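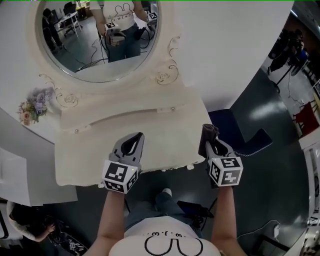
Two hand grippers with printed markers on them, that's the whole build. No arm. No legs. People keep asking when we're going to put "the rest of the robot" on and I keep saying we may never. I think that's the right call and I want to argue for it before the thread on the shop list gets any longer.

Short version. Most people who build robots at home start from the wrong end. They buy motors. I did it too, the first Trundetti was all motors, six joints and a gearbox that ate itself in April. Spent two months on the wrist and never picked up one useful thing. By the time it moved I was sick of it.

So Lirnden is hand tools. You hold one in each fist, the fingers open and close, the cameras on the grippers see what the fingers are doing. You do the chore yourself, with plastic fingers. It is humbling. Folding a cloth takes forever. But you learn in one evening what I didn't learn in a year of gearboxes: fingertips are the project. Everything behind them is plumbing. 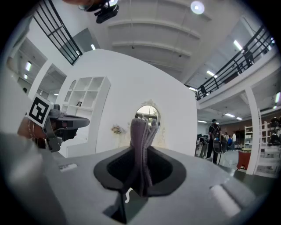

Cloth is the best teacher, by the way. Blocks are easy, everyone demos blocks. Cloth bunches up, slides, folds over the one spot you wanted to look at. Our first fingers were too smooth and too wide. We printed 20 sets, threw out most of them, and the ones that stuck around came from somebody being annoyed at a sock, not from a drawing.

Now the complaint I hear most, that it isn't automation if a person is holding it. Fine. Call it somthing else then. I would still rather have a person doing a real job badly in front of a real mirror and a real drawer than a motor doing a fake job well on a clamped down board. Mirrors especially. A build that only ever works against a blank wall has told you very little about a house.

Money. The Boström kit that gets passed around as the "proper" way in is 3000 dollars before shipping, and then you need a bench for it. A pair of ours is around 70 in parts if you leave out the cameras, which yes, I know, is cheating a bit. Still. A kid can drop one. You glue it and keep going. Nobody flinches.

What I'd concede: your arms get tired. The markers have to be facing something or you lose track of where the hand was. And the handles are built for my hand, which is a dumb mistake, the Trastetti version fixes it with a swappable grip and I should of done that from the start.

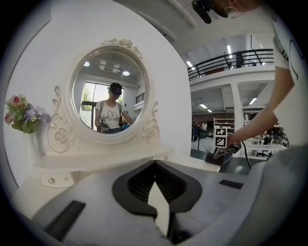 Lirnden pair at the vanity, the second one in hand.

The other objection is that all this is just putting off the hard part. Maybe. Somebody will have to bolt these to a moving arm someday and find out what breaks. I'd just like that person to start with fingers that already work. If the shop votes to spend the next round on motors anyway I'll help, I'm not going to sulk. But I'm voting for more fingers, softer pads, and a smaller grip. Files for the current set are in the shared folder, the old ones are in there too, don't print the old ones.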